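Menbridge Works Forum > Work and machines > Robot on the sorting desk, what happens with our hours?

tumaini_rotich
I am Tumaini Rotich, at Lokaron since June. We sort small parts into trays by hand. Now management brings in a robot arm, and one of us sits at the laptop beside it. My old target was 892 parts in a shift. Now there is no target for me, and also no bonus. Is it the same in other places?

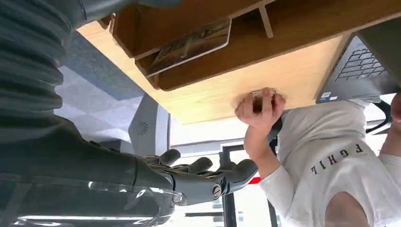 Re: Robot on the sorting desk

pluri_dan
Same at Pluritard. We were 14 on the line and we are still 14, but the bonus was counted per piece, so it went. Ask for the new rate in writing before you sign the training paper.

lemagirl
I don't agree that it is all bad. My wrists hurt every evening before – now they don't. Sitting with a laptop is still work, and it is cleaner work.

pluri_dan
Cleaner, yes. Also less paid. My rent does not look at my wrists.

tumaini_rotich
You both have a point. My hands are glad too, but I miss the talking. With a cardboard tray between two people you speak all day. With the arm reaching over the tray, I keep my eyes on it and say little.

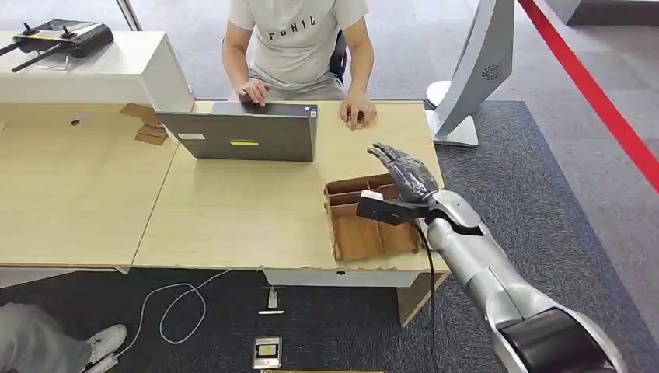 lemagirl
Who do you call when the arm stops in the middle of a shift?

tumaini_rotich
The shift lead first, then the technician from Lema. We are not allowed to restart it alone until we finish the second training.

pluri_dan
Then ask if waiting time is paid in full. With us it was not, for the first months, and we had to complain together.

tumaini_rotich
Thank you, I will ask tomorrow before the 2 o'clock shift and write the reply here.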